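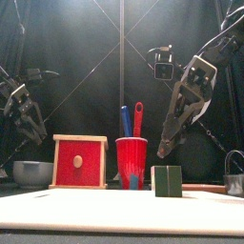
# 绳子为什么不会散开

你今天碰过绳子吗？请想一想。你的鞋带是绳子。帽子衣服领口的那一根也是绳子。窗帘旁边可能有一根，书包上可能也有一根。奶奶织毛衣用的毛线，比较细，比较软，可是它和大船上的缆绳是亲戚。

我小时候住在Zustow，那是一个河边的小城。河上有很多船，船都用绳子系在岸上。我问过父亲：“绳子是谁种出来的？”父亲笑了很久。后来我长大了，才明白我的问题有一半是对的。很多绳子真的是从地里长出来的。

## 拿一团棉花试一试

请你向大人要一小团棉花，药店里卖的那种就可以。用两只手轻轻一拉，棉花就断开了，一点声音也没有。棉花的纤维很短，也很细，它们只是松松地躺在一起。你拉的时候，一根纤维从另一根旁边滑过去，棉花团就分成两半。

请注意，纤维自己没有断，它们只是滑走了。

现在再拿一小团。这一次，先把它慢慢拉长一点，但是不要拉断。然后用手指捏住两头，一只手向前搓，一只手向后搓。搓很多下，直到它变得又细又硬。好，现在再拉一拉。

难多了，对不对？

棉花还是刚才的棉花，没有加胶水，也没有打结。可是它现在是一根线了。你刚刚做的事情，人们已经做了几万年。

## 看不见的帮手：摩擦力

为什么搓一搓就会变结实呢？答案是摩擦力。

你把手掌放在桌子上，轻轻地推，手很容易滑过去。如果你用力往下压，同时再推，手就走不动了。两个东西压得越紧，就越难滑动。阻止它们滑动的力，叫做摩擦力。

纤维也是这样。没有搓过的时候，纤维和纤维之间有很多空气，它们几乎没有互相压着。搓过以后，每一根纤维都绕着别的纤维走，像楼梯绕着柱子一样。这时候你拉线的两头，外面的纤维想要变直，就会往里面挤。里面的纤维被挤住了，跑不掉。

这里有一件很有意思的事：你拉得越用力，它们挤得越紧。所以一根好的线，在你拉它的时候，会自己把自己抱住。

当然，力气太大的时候，线还是会断。这一次纤维是真的断了，因为它们没有办法滑走。如果你用放大镜看断开的地方，会看到很多毛毛的小头，长短不一样。

那么，是不是搓得越多越好？也不对。你可以试试看：拿一根线，一直往同一个方向拧。开始的时候线变硬，后来线会自己弯起来，变成一个个小圈。再继续拧，纤维歪得太厉害，大部分的力气用在互相挤压上，线反而容易断。做线的人要找到一个合适的程度。

## 线为什么会打转

你搓好的棉线，如果放开一头，会发生什么？

它会转回去。转啊转，又变成松松的棉花。这让第一次搓线的小朋友很生气，我也生过气。

很久以前的人也遇到了这个问题，他们想到了一个聪明的办法：用一根线的脾气，去管住另一根线的脾气。

请你这样做。拿一根长一点的毛线，一头用胶带贴在桌子边上，另一头用手拿着，一直往右拧。拧到它很紧、快要打圈的时候，用另一只手按住中间，把手里的一头和桌子上的一头放在一起。然后松开中间。

看！两半自己绕在一起了。你再拉一拉，它们不会散。

这是什么道理呢？每一半都想往左转，想把自己松开。可是它们现在连在一起，要转就只能一起转。它们一起往左转，就互相绕住了。绕到一定的时候，“想松开的力”和“绕住的力”一样大，两边都不动了。这就像两个小朋友背靠背坐着，两个人都往后靠，结果谁也不会倒下。

这就是绳子最大的秘密：先往一个方向拧，再往相反的方向合起来。

## 字母S和字母Z

现在请你找一根粗一点的绳子，把它竖着拿好，看上面的斜纹。

如果斜纹从左上方走到右下方，和字母S中间的那一段一样，就叫S捻。如果斜纹从右上方走到左下方，和字母Z中间的那一段一样，就叫Z捻。“捻”这个字读作niǎn，意思是用手指搓。我学中文的时候，这个字写错了很多次，总是忘记左边的提手旁。

你把绳子倒过来看，S还是S，Z还是Z，不会改变。我的学生Obed Baidoo不相信，他把一根绳子倒来倒去看了整整一个下课时间。最后他把绳子放在镜子前面，发现镜子里的S变成了Z。这个发现很好，你也可以在家里试。

一根粗绳子常常有三层：

1. 很多纤维搓在一起，变成一根纱。
2. 很多根纱合在一起，变成一股。
3. 三股或者四股再合在一起，变成绳子。

每往上一层，方向就换一次。如果纱是Z，股就是S，绳子又是Z。每一层都管住下面的一层。

## 纤维从哪里来

做绳子需要长长细细的东西。世界上不同地方的人，看看自己身边有什么，就用什么。

有的纤维来自植物的茎。麻就是这样。麻长得又高又直，纤维藏在皮里面。人们把麻割下来，泡在水里，过一些日子，水里的小小细菌会把胶一样的东西吃掉，纤维就可以剥下来了。这个时候的味道很不好闻。

有的纤维来自叶子。剑麻的叶子又厚又尖，像一把把剑，里面有白色的硬纤维。家里猫咪抓的柱子，外面常常绕着剑麻绳。

有的纤维来自果实。椰子的硬壳外面有一层棕色的毛，可以做绳子。椰子绳摸起来很粗，可是它不怕海水，所以海边的人喜欢它。

棉花的纤维长在种子上。它本来的工作是保护种子，还可以帮助种子旅行。

动物也给我们纤维。羊有羊毛，蚕会吐丝。一条蚕吐的丝可以有好几百米长，中间不断开。这和棉花很不一样，棉花的一根纤维常常比你的小指头还短。

后来，人们学会了在工厂里做纤维。尼龙就是一种。工厂把原料加热，变成很稠的液体，从很小很小的孔里挤出来，冷却以后就是长丝。想要多长，就可以做多长。尼龙绳很结实，而且可以拉长一点再缩回来。爬山的人用的绳子常常是尼龙做的。如果人掉下来，绳子会慢慢变长，好像一只手轻轻地接住他。如果绳子一点也不能变长，人会在一瞬间停住，身体会受伤。

## 很老很老的绳子

绳子会烂，所以考古学家很少找到古代的绳子。石头可以等几万年，绳子一般等不了。

但是有时候运气很好。在法国的一个山洞里，人们在一件古老的石器上发现了一小段线，只有几毫米长，用显微镜才能看清楚。它是用树皮里面的纤维做的，有三股，每一股往一个方向拧，合起来的时候往另一个方向。做它的是尼安德特人，他们生活在四万多年以前。那时候还没有书，没有轮子，也没有面包店，可是已经有人知道S和Z的道理了！

有时候绳子自己不见了，却留下了影子。古人把绳子按在还没有干的泥罐子上，做成花纹。泥罐子烧好以后，花纹就留下来了。所以看罐子的花纹，我们也能知道当时的绳子是怎么拧的。中国有很多这样的古老陶器，上面的花纹叫做“绳纹”。

在南美洲，印加人用绳子记数字。他们在一根主绳上挂很多小绳，在小绳上打结。结的样子和位置不一样，数字就不一样。这种绳子叫“奇普”。在中国的古书里，也有“结绳”的说法，意思是用绳结来记事情。

还有一件大事也要靠绳子。古代埃及人要搬很重的石头，他们把石头放在木橇上，用绳子拉。没有绳子，再多的人也没有地方用力气。你想一想，一百个人怎么能同时用手去推一块石头呢？站不下。可是一根长绳子，可以让很多人排成一队，一起用力。

## 一座很长很长的房子

从前，如果你想要一根长绳子，你就需要一个长地方。

因为拧绳子的时候，绳子要拉直。所以做绳子的人盖了又窄又长的房子，中国人有时候叫它“制绳廊”。工人在腰上围着一大把麻，把麻的一头挂在一个会转的钩子上。另一个人转动轮子，钩子就跟着转。腰上有麻的工人一步一步往后退，一边退，一边用手把麻放出去。他一整天都在倒着走路。

我们Anedville也有过这样的房子，属于Kwofie绳厂，长137米。现在房子没有了，只剩下一条特别直的小街，两边是自行车店和水果店。住在这条街上的Theophilus Wumbei先生告诉我，他的祖父在绳厂里工作，每天后退着走很远的路，回家的时候还是喜欢倒着进门。我不知道这是不是开玩笑，他说的时候脸上很认真。

一根绳子做好以后，总是比开始的时候短。你可以用你的毛线想一想：拧起来的线要绕圈子走路，绕圈子的路比较远，所以从一头到另一头的距离就变小了。如果船长要一根长绳子，工人必须准备更长的纱。谁忘记了这一点，谁就要从头再做一次。

今天的工厂用机器，机器可以一边拧一边把绳子卷起来，不需要那么长的房子了。

## 不拧，编也可以

请看看你的鞋带。它上面没有斜斜的大股，而是有很多小格子，一上一下，像一条小辫子。这种绳子是编出来的。

编绳子的时候，有一半的线往左走，有一半的线往右走，它们不停地交叉。因为两个方向一样多，所以编出来的绳子没有“脾气”，不会自己打转。鞋带如果会打转，早上穿鞋就很麻烦了。

爬山的绳子更特别，它有两个部分。里面是绳芯，由很多长丝组成，它负责承受重量。外面是绳皮，编得很密，它负责保护绳芯，不让石头和沙子磨坏它。就像铅笔，里面的芯用来写字，外面的木头保护芯。

请你找一根旧鞋带，把塑料头剪掉（先问一问大人），然后看看里面。有的鞋带里面有芯，有的没有。没有芯的鞋带是一根空的管子，两头往中间推，它会变胖变短。

## 绳结怎么抓住绳子

绳子做好了，还要会打结。绳结靠的也是摩擦力。绳子在结里面弯来弯去，自己压住自己。你拉得越紧，压得也越紧。

我教小朋友的第一个结是8字结。你先做一个圈，让绳头从后面绕过去，再从前面穿进圈里，拉紧。没有拉紧的时候，它的样子和数字8一样，所以很容易检查。它可以放在绳子的一头，防止绳子从洞里跑出去。

第二个是平结，它可以把一根绳子的两头连起来，比如绑一个礼物盒子。口诀很简单：左边压右边，再右边压左边。如果你两次都是左边压右边，做出来的结就会歪，也容易松开。平结只可以绑盒子和小东西，不可以用来挂重的东西，更不可以挂人。

你的蝴蝶结其实是平结的朋友。很多人的鞋带总是松，常常是因为两次都往同一个方向绕了。请看看你的鞋子：如果蝴蝶结的两个“耳朵”横着躺，就是对的。如果“耳朵”总是一个朝脚尖、一个朝脚背，你就把第一步换一个方向试试。

我的朋友Reshma Nkuna在河上开小船，她最喜欢的结叫“单套结”。它可以做一个大小不变的圈，用的时候很牢，不用的时候也容易解开。要学会它，可以讲一个小故事：有一个洞，洞旁边有一棵树。小兔子从洞里出来，绕到树后面走一圈，又回到洞里去。绳头就是小兔子。如果小兔子走错了方向，就没有单套结了，要请它重新出来。

还有一件事，很多大人也不知道。打了结的绳子，比没有打结的绳子容易断。绳子在结里急急地转弯，转弯的外边被拉得很紧，里边却很松。外边的纤维要做很多工作，里边的纤维在休息。这样不公平，所以绳子常常在靠近结的地方断开。

## 绳子怕什么

绳子看起来很坚强，可是它也有怕的东西。

它怕尖的角。石头的角、铁片的边，都会把纤维一根一根割断。

它怕太阳。阳光里有紫外线，时间长了，很多塑料绳会变硬，颜色变浅，一折就掉下白色的粉。

它怕沙子。小沙粒走进绳子里面，每次你拉绳子，它们就在里面磨。从外面看不出来，里面已经受伤了。所以爬山的人不踩绳子，也不让别人踩。

植物做的绳子还怕一直湿着。湿的地方会长霉菌，绳子会烂。麻绳碰到水还会变粗变短，因为纤维喝了水，就胖起来了。从前晒衣服的人都知道，下雨以后，麻绳会变得很紧。尼龙绳不太怕霉菌，但是它怕热。它在很粗糙的地方快快地滑过去，摩擦产生的热可以把它熔化。

如果你家里有旧绳子，请和大人一起看看：有没有变细的地方？有没有很多断毛？摸起来有没有一段特别软或者特别硬？如果有，就不要再用它挂秋千了。

## 自己做一根绳子

这个活动最好两个人一起做。你需要三根毛线，颜色不一样会更好看，每根长70厘米。还需要一支铅笔和一个衣夹。

1. 把三根毛线的一头绑在一起，打一个结。另一头也绑在一起。
2. 一个人拿住一头，站好。另一个人把铅笔穿过另一头，在打结的地方旁边。
3. 把毛线拉直，不要让它碰到地上。
4. 转动铅笔，一直往同一个方向转。请耐心一点，要转很多很多下。
5. 毛线变得很硬的时候，把衣夹夹在中间。
6. 两个人慢慢走到一起，让衣夹往下垂。毛线会自己绕起来，衣夹会像跳舞一样转圈。
7. 用手从上到下轻轻抹一抹，让绳子变整齐。最后在两头打结，取下衣夹。

做的时候常常有这几个问题。

如果绳子很松，说明第四步转得不够。下一次多转一会儿。

如果绳子上出现小疙瘩，说明两个人走近的时候没有拉直。可以把它轻轻拉开，重新抹平。

如果一放手就全部散开，请检查两头的结。可能有一个没有打紧。

Adom Quansah今年8岁，他用蓝色、白色和绿色的毛线做了一根，给他的钥匙用。他还想出一个好办法：把铅笔换成木勺子，这样转起来比较省力。

做好以后，请留下15厘米，把一头拆开看一看。先往回转，三种颜色的毛线就会分开。再把其中一根往相反的方向转，它也会分开，变成更细的线。最后，你会看到一根一根的小纤维。我们用眼睛走过了绳子的每一层。

安全的话我也要说：不要把绳子绕在脖子上，也不要把绳子紧紧地绑在手指上。小弟弟小妹妹在旁边的时候，用完的绳子要收好。

## 小朋友常常问我的问题

**蜘蛛丝可以做绳子吗？**

可以，但是很难。蜘蛛丝很细，也很结实，可是蜘蛛不喜欢住在一起，它们会打架，有时候还会吃掉对方。所以很难像养蚕一样养蜘蛛。

**头发可以做绳子吗？**

可以。马尾巴的毛从前常常用来做绳子。人的头发也可以。你如果编辫子，你每天都在头上做一根绳子。

**铁也可以做绳子吗？**

可以，叫做钢丝绳。很多电梯和大桥都用它。一根很粗的铁棍不容易弯，可是很多细钢丝合在一起，就可以绕在轮子上。而且，如果有一根钢丝断了，别的钢丝还在工作，检查的人有时间发现问题。

**绳子和线有什么不一样？**

主要是粗细不一样，名字没有很严格的界限。细的我们叫线，粗一点叫绳子，船上最粗的叫缆绳。它们都用同样的道理。

**世界上有没有草做的桥？**

有。在秘鲁的山里，有一座用草绳做的吊桥。附近村子的人先用草搓细绳，细绳合成粗绳，粗绳再合成更粗的绳，最后拉过河谷。草会变旧，所以他们定期把旧桥拿掉，做一座新的。小孩子也在旁边看，以后就轮到他们来搓。

## 几个新词

**纤维**：又细又长的小丝，是做线的材料。读作xiān wéi。

**纱**：很多纤维搓在一起变成的细线。

**股**：几根纱合起来，就是一股。数绳子的时候，我们说“三股绳”。

**捻**：用手指搓，也表示绳子拧的方向。

**摩擦力**：两个东西贴在一起时，阻止它们互相滑动的力。

**绳芯**：有些绳子里面的部分，外面有绳皮包着。

如果你做了绳子，可以带到Anedville的儿童图书角来，挂在Finesum书架旁边的木钉上。请在小纸条上写你的名字，再写清楚你的绳子是S还是Z。

写于2025年11月8日，文字由Berwyn Kemeys检查过两遍。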